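Pollport Aid Foundation Asks Interior Ministry to Release Ambulance Held at Border

EDORHAM, May 8, 2025 — The Pollport Aid Foundation has written to the Interior Ministry asking for a fresh look at the case of a used ambulance, fully fitted out and paid for by hundreds of ordinary donors, that has been standing in a customs yard at the Cuevas crossing since September. The letter was signed by the foundation's director, Jovita Solís, and delivered by hand to the ministry's front office this morning.

The ambulance was on its way to the district hospital in Wuvska, a town whose people have been good friends of ours for many years and whose hospital is down to a single working vehicle. It carried a stretcher, two oxygen sets, a defibrillator and 75 trauma kits. Customs officers at Cuevas stopped it because the defibrillator was listed on the export form under a code that is also used for certain restricted electronic equipment. The foundation filed a corrected form four days later and was told that the matter had been passed to the ministry. We have had three polite letters from the ministry in the months that followed, and each of them says that the review is still open.

"I want to be fair to the officers at the crossing, who were courteous to our drivers and even found them a warm place to sit that night," said Solís. "They saw a code they had a question about and they asked it, and that is their job. But the question was answered a long time ago, and I would dearly love for somebody to read the answer and let this ambulance go where it was always meant to go."

The letter asks for three things: that the file be given to an official who has not handled it before, that the foundation's lawyer be allowed to see the customs report, and that a date be set for a decision. Attached to it is a statement from Miklós Szalai, the deputy head of the Wuvska hospital, confirming that the vehicle and everything in it were requested by the hospital in writing and will be used only for patients there.
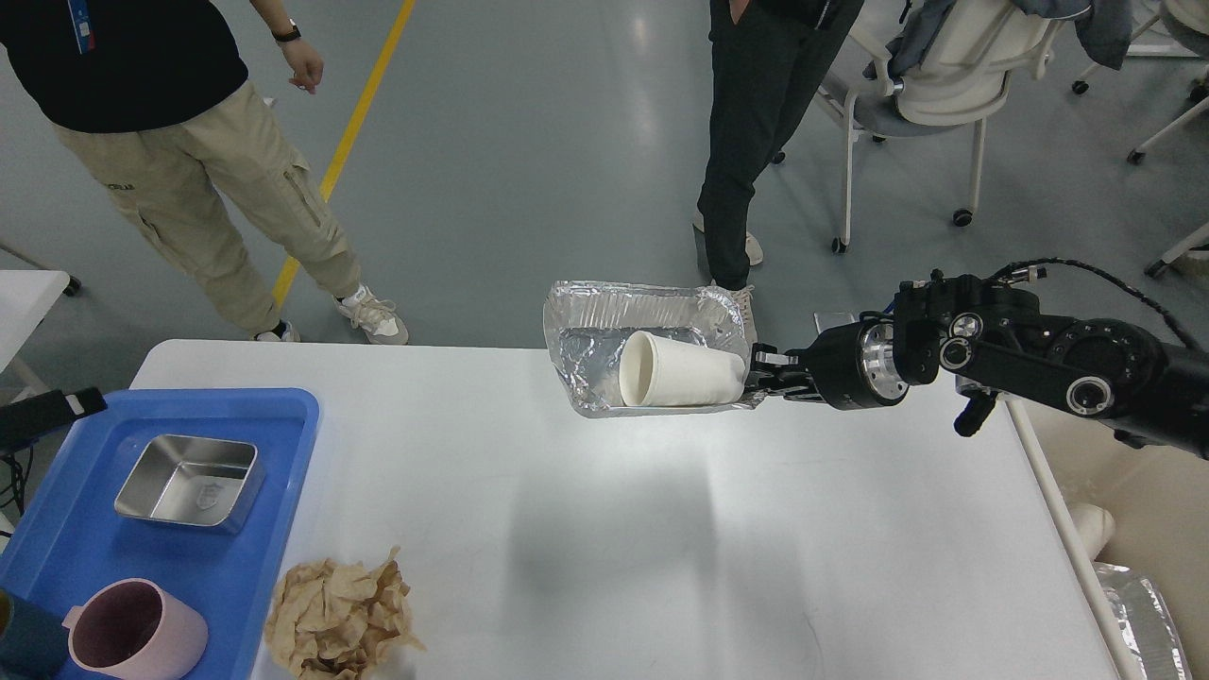
Szalai's statement also speaks about what the wait has meant. The hospital serves the town and a wide ring of farming villages, some of them at the end of very poor roads, and families there have often had to bring sick relatives in by private car. "We had already chosen the crew," he writes. "They had been learning the equipment from the manuals that our friends in Edorham so kindly sent ahead, and they are still waiting, as we all are."

The foundation has also received a letter of support signed by 194 doctors and nurses from across the region, gathered by Zyanya Cervantes, a retired emergency nurse who helped to pack the trauma kits. Some of the supplies in those kits have expiration dates coming up this year, and Cervantes has offered to travel to Cuevas herself and replace them if the ministry will let her into the yard for an afternoon.

"Every one of our donors is entitled to know where the ambulance is, and we have tried to keep them all up to date," said Higinio Rosales, who looks after the foundation's accounts. "People have been so patient with us — many have written back just to ask what else they can do." Storage charges at the yard now stand at 2000 euros, and the letter asks that these be waived.

The foundation's lawyer, Danish Mirani, said that the law gives the ministry wide room to clear medical goods on humanitarian grounds and that no new permit would be needed. He added that the foundation would much prefer a conversation to a court case and is ready to meet with officials at any time that suits them.

Copies of the letter have been sent to the customs office at Cuevas and to the mayor of Wuvska. The foundation will publish the ministry's reply in full when it arrives.

Reporters who would like to read the letter or speak with Jovita Solís or Danish Mirani are very welcome to contact the press desk at the Pollport Aid Foundation in Edorham, which is open on weekdays.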